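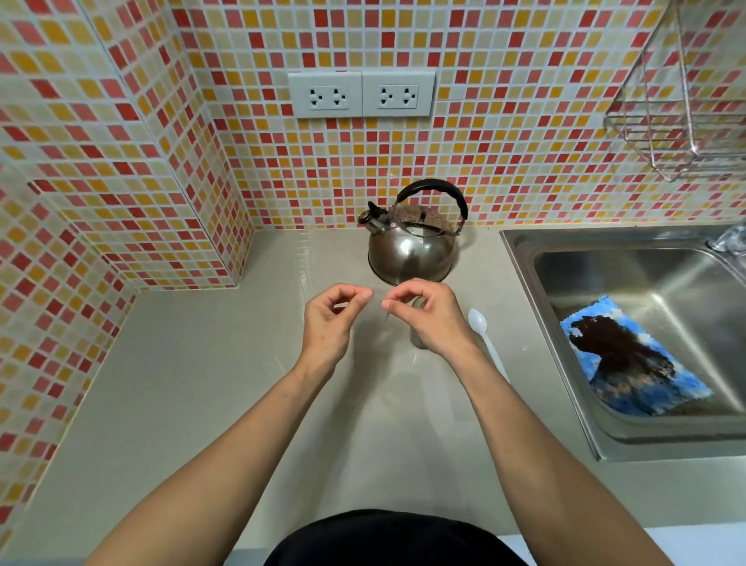

January, 7:50 a.m., kitchen counter

Second try with the Ganby sachets. The packet says 50 cups to a box, and I doubt it. One sachet made a weak glass last time, so I don't see how anyone gets there without cheating on strength.

Same setup as before: small clear glass, white plastic spoon, whistle kettle. I still don't trust the Wolance note that says to pour slowly in a ring. In a glass this narrow it's all one spot anyway.

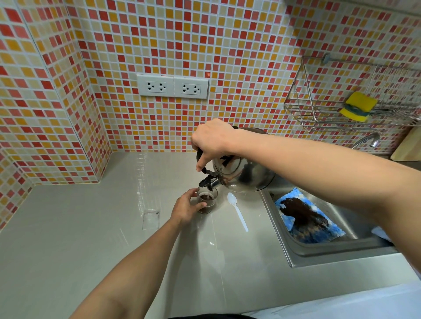 Grounds stay in the glass with this method, so any taste score depends on how long you wait — and the note gives no time. Used grounds must not go down the sink. Next: same water, two sachets, and a proper timer.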